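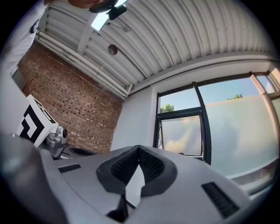
Do you need a robot before you can start collecting examples to train one?

You can start without one. A pair of hand-held grippers with cameras in them will record how you do a job, and the arm can come months later, once you know which jobs you care about.

That was the whole pitch that got me to order the Prarnon kit back in January, and I've been using it long enough now that I feel okay telling you what I think. I paid for it myself, full price, no affiliate links (I wouldn't know how to set one up). It was $2,128 with shipping to Joseph, and that's still the price on the Grirmont site as of April 1, 2021.

What you get for that is two grippers, left and right, two chargers, a hard case, a fat bag of spare screws, and a booklet that I read twice and then ignored. The recording software is a download. You squeeze, the fingers close, the camera sees what the fingers see, and the marker cubes help the software figure out where each hand is while you're moving around. That last part is what you're really paying for. Anybody can strap a camera to a pair of kitchen tongs! Getting the left hand and the right hand to agree on where they are in the room is a much harder thing, and I know this from having spent most of a winter on the tongs version.

Setup first. The booklet says to allow an afternoon and I'd say that's fair, mostly on account of the calibration. You hold both grippers out in front of you at chest height, turn them slowly, point them at each other, and wait for the beep. Then you do it again, because you turned them too fast. I did this over and over the first day before I figured out it wanted me to slow way down, like I was moving underwater. After that it went through on the first or second try pretty much every time.

The software is plain, and I like it that way. A big button to start, a big button to stop, and a list of your clips down the side with a colored dot next to each one. Green means it could follow both grippers the whole way. Yellow means it lost one for a bit and guessed. Red means throw it out.

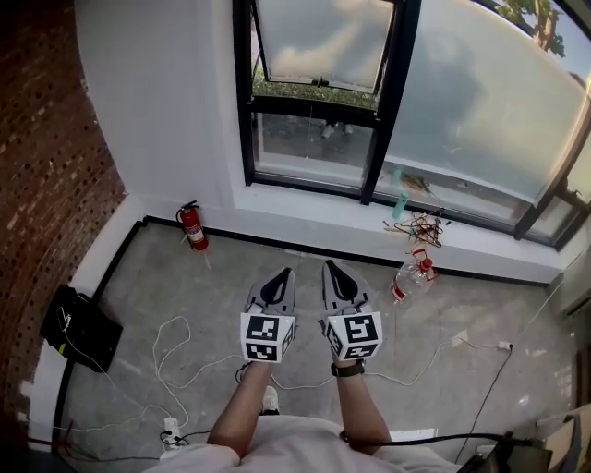

My first few days were nearly all yellow and I was ready to send the whole thing back. I wrote to support and got a reply from Munther Sayegh, who turned out to be patient with me over something like nine emails. His advice came down to two things: keep your elbows away from your ribs, and quit crossing one hand in front of the other. I'd been hunching. When I opened my arms up a little and let each gripper have its own side, the yellows mostly went away. I wish that had been on page one of the booklet, and I told him so, and he said he'd pass it on.

So what does it feel like to use? Heavier than I wanted, for one. The weight isn't bad in the hand for the first few clips, but it sits forward of your grip and by the end of a long session my forearms knew all about it. I've settled into short rounds with a break between them. The trigger is good, with a nice even pull, and you can tell through it when you've got hold of something soft and when you've got hold of something hard. The left one on mine squeaked out of the box. I put a dab of dry lube on the hinge and it quit.

The battery life is fine. Charging from low to usable takes roughly 20 minutes, so if I plug in when I go make coffee I'm good for another round when I get back.

Out of everything I've recorded, I have 134 clips with green dots that I'd be happy to train on. That may not sound like a lot, and for the folks doing this for a living it's nothing, but for one person working after dinner I'm pretty pleased. Most of them are dull stuff. Pick up a cup, put down a cup. Hand a sponge from left to right. Fold a washcloth in half (harder than it sounds, the cloth always wants to come along with whichever hand lets go second).
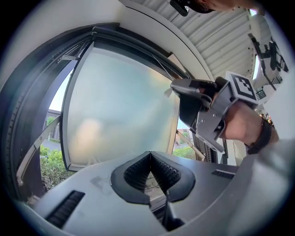
Latches, lids and hinged things are where I've been putting my time lately, and they're also where I've learned the most about what the fingers can and can't do. A cup just sits there and lets you be sloppy. Anything on a hinge has its own idea about which way it's going to move, and you've got to follow along with it. The pads help a lot with that. They make a V with little raised bumps on the inside, and a thin edge or a small handle wants to slide down toward the narrow part, so your aim doesn't have to be perfect. A tilted window sash held out on long metal arms, like the frosted one up there, is a good example of the kind of thing I mean: the edge swings in an arc, and if you come at it in a straight line you'll end up fighting it. I'd get used to cabinet doors before trying one of those.

A few gripes, now that I'm warmed up.

The housing scuffs. It's a pale gray plastic with a matte finish, and every bump against a table leaves a mark. Doesn't hurt anything, but if you're the type to keep your tools looking new it'll drive you nuts.

The vents are right on the side of the body, and I worry about crumbs. I've got no proof that crumbs are a problem. I do most of my work near a toaster, so it's on my mind.

Spare pads cost too much. They do wear, and I'd have liked an extra pair in the case in place of that giant bag of screws.

And the export step is slow! Slow enough that I start it and go to bed. Munther says a faster one is coming. I'll update this post if it shows up.

People keep asking me about the Ostbridge set, which is the other one that comes up when you go looking. I haven't owned it. I got to hold one for a few minutes and it was lighter, with a stiffer trigger, and it uses a different sort of tracking that needs stands set up at the corners of your work area. If you've got a room you can leave set up all year, maybe that doesn't bother you. I move between the kitchen and the garage and I'd go crazy hauling stands back and forth, so for me that settled it.

Would I buy the Prarnon again? Yes, I would, with the caution that it's a lot of money for something that doesn't do anything by itself. You're going to finish your first weekend with a folder full of clips and sore arms. If the folder sounds exciting to you, you'll have fun. If you were hoping to see something move on its own, put the money toward a small arm first and come back to this later.

Next up I'm going to try jar lids, the twisting kind, which the booklet says "require practice." I've got a box of old jam jars ready to go. If you've already done jars with one of these, leave me a comment and tell me how you hold the bottom still, because so far mine just spins.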